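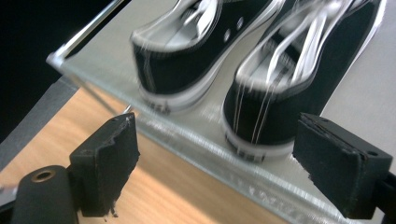
Home Poker Night: Tips for Looking After Chips, Cards and the Table

Hatem Sqalli has run a small cash game out of his house in Kilport since he got married, and most of what follows comes from him. His first 320 chips are still in play. They were cheap ones and they still look fine.

Cleaning clay composite chips

Fill a bowl with lukewarm water and one drop of dish soap. Dip a soft toothbrush, shake it off, and brush the edge of the chip first, then the faces. Go easy on printed labels. Wipe with a damp cloth and dry right away with a towel. Do not leave chips to soak, and keep them out of the dishwasher. The labels lift at the rim and you will not get them flat again.

A set of 100 takes an evening if you do it properly. Clean the low values every few months. The high ones hardly get handled and can wait a year.

New chips often feel slick and slide out of a stack. A very light wipe of mineral oil, buffed off after ten minutes, brings up the color but does not help with the sliding. For that, just play with them.

Plastic cards

Wipe each card with a barely damp microfiber cloth and lay them out on a towel, not touching. Once they are dry, square the deck and put it under a heavy book overnight. Hatem uses Mudell decks and rotates two of them, one red and one blue, so neither gets all the wear. Paper cards can't be washed. A little cornstarch shaken in a bag with the deck will take off some of the grease, but a paper deck that sticks is finished. 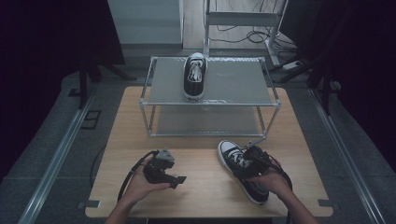 Felt and speed cloth

Vacuum with the brush attachment before you do anything else. Chip dust and crumbs turn to paste when they get wet. For a fresh drink spill, press with a dry towel and keep moving to a clean part of it. Don't rub. Old beer rings come out of speed cloth with white vinegar and water, half and half, dabbed on and blotted. Real wool felt may pucker, so test it underneath the rail.

Lint on felt comes off with a strip of painter's tape. Packing tape pulls the nap.

The padded rail

Vinyl rails need a wipe with soapy water after every game, especially in July when everyone's forearms stick to them. Skip anything with bleach. Small splits can be filled with a vinyl repair kit; the Dretar one comes in black and brown and sets in four hours.

Storage

Keep chips in racks inside a closed case, somewhere that doesn't get hot. The attic is a bad place. Foam-lined cases shed after a while and the crumbs get into everything, so replace the foam or line it with a scrap of felt.

Write the count for each value on a card and tape it inside the lid. Hatem's current card adds up to 1,475, and he checks the racks against it before anyone goes home.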